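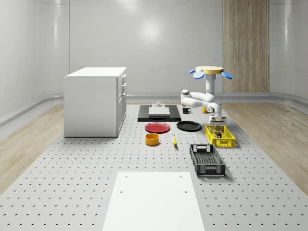 White island unit on the perforated surface, render.

Notebook > Audio bench > Tape transfers
Print this page | E-mail this page
Previous entry Next entry Index Contact

February, started a bit after 9 in the morning

Back on the Arkolano soul tapes today, reel 4. Oh, this one is a treat! It's the Bravo session with the girl group whose name got scrawled over on the box (Siwan reads it as the Prurnos, I'm not so sure), and the lead voice just sails over the horns. Side two drags a little, but the ballad at the end had me playing it again before I'd written down a single level.

Notes before I forget. Baked the reel for 12 hours, let it rest overnight, no squeal on the first pass. Left channel dull until I redid the azimuth by ear on the tambourine - much better, and the bass stopped wandering too. There's hum at the bottom, so I tried a gentle cut under 80 Hz and hated what it did to the kick drum. Took it off again. Mireille, if you do the cleanup, please leave the count-in alone, it's lovely.

Rory thinks the single was pressed at about 2,725 copies, which he got from an old Momesora order book. I'd like to see that page myself.

Still to do: splice at the start of the second take is lifting, ask Sofia for more leader tape, and send Tomoyo the flat transfer.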